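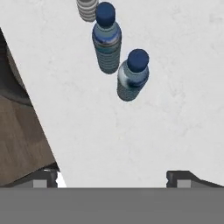
시뮬레이션 평가에서 초기 상태와 성공 판정은 어디까지 문서화해야 하나요
Jivlow 커뮤니티 > 매니퓰레이션 > 평가 절차
2026년 6월 16일 화요일

작성: torque_limit
주방 환경에서 단일 로봇팔의 파지·이송 작업을 평가하고 있습니다. 시뮬레이터는 Honent, 정책은 사내에서 학습한 것입니다. 작업은 12종이고 작업마다 500회를 실행합니다. 물체는 아일랜드 상판 위에 놓이며 배치는 시드로 무작위화합니다.

5월 내부 검토에서 다음 두 가지를 지적받았습니다.
첫째, 보고서에 성공률만 있고 초기 상태의 허용 범위가 없다.
둘째, 그리퍼가 대상이 아닌 물체를 건드린 경우의 처리가 작업자마다 다르다.

사내 규정을 새로 쓰려고 하는데, 최소한 어떤 항목이 들어가야 재현 가능한 평가로 볼 수 있습니까? 시드 목록만 공개하면 충분하다는 의견도 있습니다.

작성: 감속기교체중
시드만으로는 부족합니다. 엔진 버전이나 접촉 파라미터가 달라지면 같은 시드라도 안정화 이후의 자세가 달라질 수 있습니다. 저희 팀 규정은 아래 순서입니다.

1. 환경 고정
시뮬레이터 버전, 물리 스텝 간격, 마찰 계수, 에셋 해시를 실행 로그 첫머리에 기록합니다. 하나라도 바뀌면 이전 결과와 같은 표에 넣지 않습니다.

2. 초기 상태 기록
시드와 별도로, 안정화가 끝난 시점의 모든 물체 자세를 저장합니다. 대상 물체만 저장하는 경우가 많은데 주변 물체도 포함해야 합니다. 블루베리 그릇이 대상이라면 같은 상판의 화분, 와인병, 그라인더도 목록에 있어야 합니다. 팔의 시작 관절각과 그리퍼 개폐 상태도 같은 파일에 둡니다.

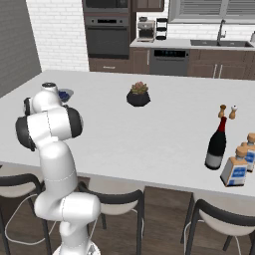 3. 성공 조건
수치로 씁니다. "제자리에 놓음"은 조건이 아닙니다. 목표 영역, 허용 기울기, 정지 유지 시간, 제한 시간을 명시하고 판정은 스크립트로 합니다. 육안 판정은 표본 감사에만 사용합니다.

4. 비대상 접촉
성공·실패와 분리하여 별도 열로 집계합니다. 접촉력 임계값을 넘었는지, 물체가 넘어졌는지, 상판에서 떨어졌는지를 구분합니다. 낙하가 발생한 시행은 목표를 달성했더라도 성공으로 세지 않습니다.

5. 제외 시행
관통이나 발산 같은 물리 오류로 제외한 시행은 개수와 사유를 공개합니다. 저희는 한 작업에서 555회를 돌리고 유효 시행 500회만 보고한 적이 있는데, 나머지 55회의 사유가 없어 반려되었습니다.

작성: gripper_nim
그냥 영상 다 저장해두면 됩니다. 저희는 그렇게 하고 문제 없었습니다.

작성: 캘리브레이션_메모
영상만 보관하면 접촉력과 자세를 복원할 수 없으므로 상태 로그가 기준이어야 합니다. 영상은 보조 자료입니다.

위 4번에 하나 추가하겠습니다. 시작 시점에 이미 물체끼리 닿아 있는 배치는 따로 표시하십시오. 블록 두 개 사이에 코르크 원판이 기대어 있는 배치에서는 블록 하나만 움직여도 원판이 따라 움직일 수 있습니다. 이를 그리퍼의 비대상 접촉과 같은 열에 넣으면 수치가 섞입니다. 저희는 Wurkomari 로그 변환기로 접촉 쌍을 추출해 "직접 접촉"과 "연쇄 이동"으로 나눕니다. 처음 적용했을 때 직접 접촉으로 집계되어 있던 시행 중 19건이 연쇄 이동으로 재분류되었습니다.
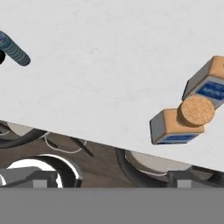
torque_limit
규정을 개정하면 이전 결과는 모두 다시 실행해야 합니까?

캘리브레이션_메모
상태 로그가 남아 있으면 재실행 없이 새 판정 스크립트로 재채점하면 됩니다. 로그가 없는 결과는 구 규정 번호를 붙여 별도 표로 보관하고, 새 결과와 직접 비교하지 않습니다. 판정 스크립트에도 버전 번호를 부여하고 표마다 그 번호를 기재하십시오.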